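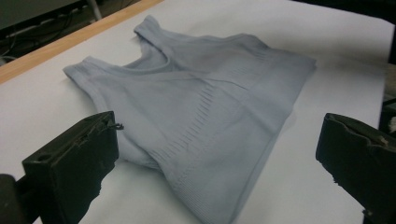
Plukorlow is a collection of 379 reports on street demonstrations about prison conditions and the transfer of inmates, gathered from local news pages and typed-up police notices. I put it together after reading one too many articles that gave a crowd size with no hint of where it came from. Clothing is the weakest part of the whole set. Witnesses say marchers "wore gray" or "wore white," and a top like the pale one with a blue tint, laid out on white, could land in any of three columns depending on who was asked. I kept the color field, but I wouldn't build anything on it.

Version 6

What a record holds

Each record has a town, a month, the stated demand, the route if one was published, and up to two crowd figures. The figures are called count_org (from the organizers) and count_auth (from police or the town hall). They are stored as printed. I have not averaged them, and I'd ask you not to either. For one march in the Jernside district the organizers said 1312 and the police said 300. An average of those two numbers describes a march that neither side claims took place.

Where the reports come from

Most were copied by hand from public pages. Tomomi Nomura read every record a second time and marked the ones where the article seemed to be rewritten from another article. Those carry the flag "echo." There are more of them than I hoped. Please drop them before you claim that several sources agree.

Known problems

Small towns are badly covered. A vigil outside the Aguiar prison every Monday shows up only when a reporter happened to go, so gaps in the dates mean very little.

The demand field is my own summary. Banners and speeches often ask for different things, and "move prisoners closer to home" hides a real split between people who want transfers and people who want releases. I tried a finer set of labels in an earlier version and couldn't apply them the same way twice.

Arrest numbers are missing for nearly all the Balotine records. Blank means unknown. It does not mean zero — I have already seen one chart that got this wrong.

Use

Fine for comparing how the same event was reported by different sides. Poor for trends over time. I doubt it can tell you whether protests changed any policy, and I'd be wary of a paper that says it did.

Corrections are welcome if they come with a link or a scan. Please include the record number.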